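Adaptation, Week 4 – Games to Television

Thursday, February 17, 2000

Reading: packet chapter 3, plus the Borbély essay (skim the first half, it's slow).

Recap. A game has rules and a player. A TV show has neither. So what gets carried over? Setting, mostly. Names. Sometimes just the title, see the Malteck pilot we watched. Fans wrote in – 723 letters, nearly all about the missing map room.

Problem of the silent hero. Player fills the blank in a game. On screen a blank is just dull. Bridoletti gave theirs a sister to talk to. Works ok in the pilot, wears thin by episode four.
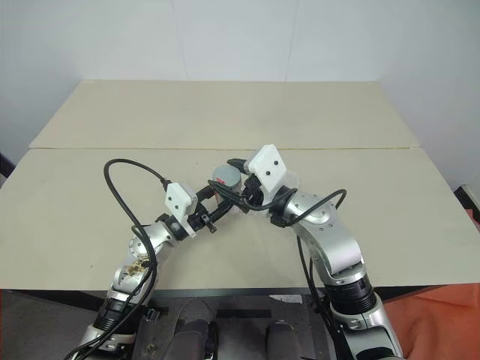 Fig. 3. Two grippers meeting around a small container.

Puzzles. Hard to film. Watching somebody think is not drama unless theres a clock or a person in the way. Watix serial cut every puzzle but one and kept that for the finale. Compare with the script pages in the packet – note where the scene break falls.

Terms to know: tie-in, license, bible, cold open, season arc.

For next time: pick one game you know well. Write the cold open, four pages max, no voiceover. Say which rule of the game you droped and what replaced it. Midterm list goes up later, final projects due in May.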